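Baldes de doces Prinmont, preto, laranja e roxo. Opinião rápida

2026-03-23

Fora de época, eu sei. Mas estão em saldo na Gundex e três pessoas já me perguntaram se valem a pena. Comprei o conjunto em dezembro, 40 euros com portes, e já foram usados numa festa de anos, numa tarde de chuva e a guardar peças de Lego. Escrevo isto entre duas máquinas de roupa, desculpem qualquer coisinha.

Mesa verde, doces espalhados, tudo para dentro dos baldes: 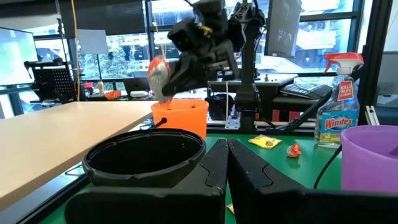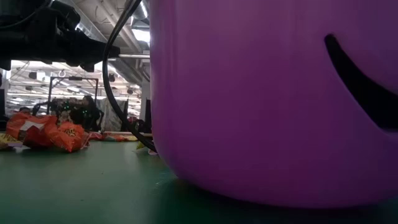 ## O preto

O que mais uso. Boca larga, oval, entra a mão toda e ainda sobra. O rebordo é grosso, um bocado irregular, e já está gasto, a puxar para o cinzento. Vê-se bem porque o resto é preto. A mim não me chateia, a quem quer aquilo impecável para fotografia vai chatear.

Defeito principal: lá dentro não se vê nada. Fundo preto, interior preto, um caramelo embrulhado em papel escuro desaparece. Encontrei um em fevereiro. Ainda se comia (comi).

Outra coisa. Marca tudo o que é pó. Farinha, açúcar, cotão. Passar um pano antes de haver visitas.

## O laranja

Rebordo liso, paredes a afunilar. Laranja mesmo laranja, vivo, sem aquele tom de cenoura velha que tinham os da Bretanura que comprei há uns anos. Os miúdos vão sempre direitos a este.

Como afunila, é mais fácil de agarrar com uma mão só e também mais fácil de deitar ao chão. Aconteceu duas vezes na mesma tarde. Com peso no fundo aguenta-se melhor, por isso agora ponho primeiro os pacotes e só depois as coisas leves.

## O roxo

O mais giro dos três, e o mais chato. Plástico liso e brilhante, boca preta a sorrir, estilo abóbora de Halloween. Ao longe faz um efeitão em cima da mesa. Ao perto, dedadas. Dedadas por todo o lado. Um borrifo de limpa-vidros (tenho sempre o Windex ali à mão) e um pano de microfibra, fica novo durante dez minutos.

Comparado com o balde da Hauksdóttir que a minha irmã tem, este tem ar mais divertido mas o dela tem uma asa decente. A asa do Prinmont é fininha e salta do encaixe se uma criança se pendurar nela. Volta a entrar, mas é preciso força e uma palavra feia.

## O que cabe lá dentro

A caixa diz "até 400 rebuçados" por balde. Não contei e não vou contar. O que fiz foi pesar: pus 1000 gramas de doces variados no preto e sobrou espaço com fartura. O balde vazio pesa 308 gramas na minha balança de cozinha, que não é nenhuma maravilha mas serve.

Saquetas cor de laranja daquelas de chocolate com manteiga de amendoim, pacotinhos amarelos, rebuçados redondos de papel torcido. Tudo bem. Os de papel torcido agarram-se uns aos outros e saem aos molhos, mas isso não é culpa do balde.

Chupa-chupas é que não gostei. Ficam de pau para cima e as crianças escolhem pelo pau, há guerra. Os chupas passaram para um frasco.

## Arrumar a mesa com eles

Foi para isto que acabaram por servir mais, não estava nada à espera. No fim da festa fica sempre a mesa cheia de doces soltos e ninguem quer apanhar um por um. O que resulta cá em casa:

- balde encostado aos doces, nada de andar a atravessar a mesa com a mão cheia
- embrulhos grandes primeiro
- os pequenos arrastam-se com a mão até à beira e caem lá dentro
- papéis vazios para um balde à parte, senão há sempre quem meta a mão e tire lixo

O último ponto aprendi à minha custa. Meia hora a separar papéis de rebuçados.

O Ákos Szabó, que tem dois conjuntos iguais, usa um balde por cor de embrulho. Acho exagerado mas os filhos dele arrumam e os meus nem por isso.

## Lavar

À mão, água morna, detergente da loiça. Máquina não experimentei, a etiqueta diz que não e desta vez obedeci. O chocolate derretido no fundo do preto sai bem se for logo, se for no dia seguinte é esfregar. Não usar o lado verde da esponja no roxo!! Risca. Tenho um risco, fui eu.

O cheiro a plástico durou uma semana. Deixei-os na varanda, virados para baixo, e passou.

## Guardar

Pensei que encaixavam uns nos outros até ao fundo. Não encaixam. O laranja entra no preto mas fica de fora um bom bocado, e o roxo não vai com nenhum. Prateleira de cima da despensa, os três ao lado uns dos outros, a ocupar o sítio da panela grande. Se têm pouco espaço, pensem nisto antes.

## Preço e compra

40 euros por três baldes de plástico é puxado. Agora na Gundex estão mais baratos, vi ontem à noite mas não guardei o valor, vão ver. A entrega foi rápida, a caixa veio amolgada num canto e os baldes bem. Pedi factura e demorou mais a factura do que a encomenda.

## Então, compro ou não?

Preto: sim, mesmo sozinho, se o venderem avulso. Laranja: sim, para crianças. Roxo: só se gostarem muito da cara, e tiverem paciência para o pano.

Nota para o conjunto, 7 em 10. Tirava mais meio ponto pela asa mas hoje estou bem disposta. Se alguém souber de uma asa mais grossa que sirva nestes, digam nos comentarios, que a máquina acabou agora e tenho de ir estender.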